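Worn fingertips on a towel folding cell — replace or dress?

Our folding cell at Pundau has scratched fingertips. It does cloths by the corner, and I can't decide if the tips need swapping yet.
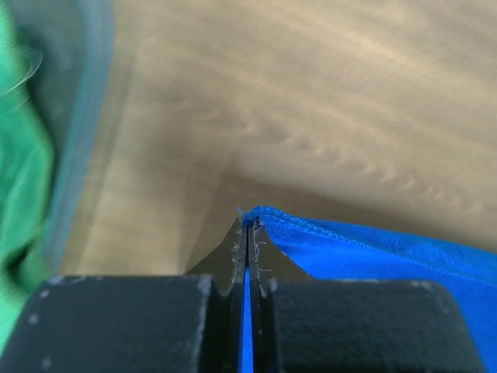
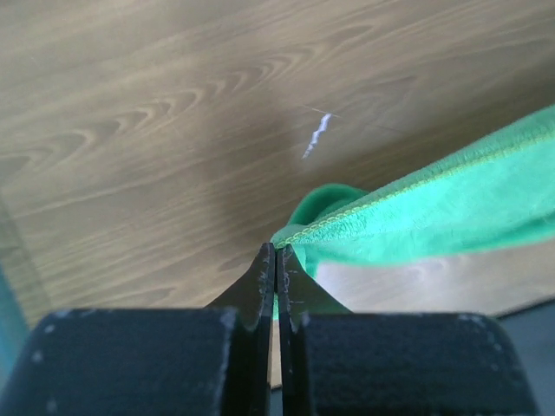
Wrist camera, a blue towel and a green one, each held by a corner.

The Vik manual says 2,000 cycles per set. Anyone go longer?
— Gleice Godoy

Grodergate
I'd dress them first. Wipe the inner faces, then a light pass with 2,000 grit — only the high spots. Check the tips still close square on a strip of paper. We last changed ours in June.

Stunis
Just buy new ones, they're cheap.

Grodergate
Oh, and redo the grip zero afterwards! I forgot once and it dropped corners all day.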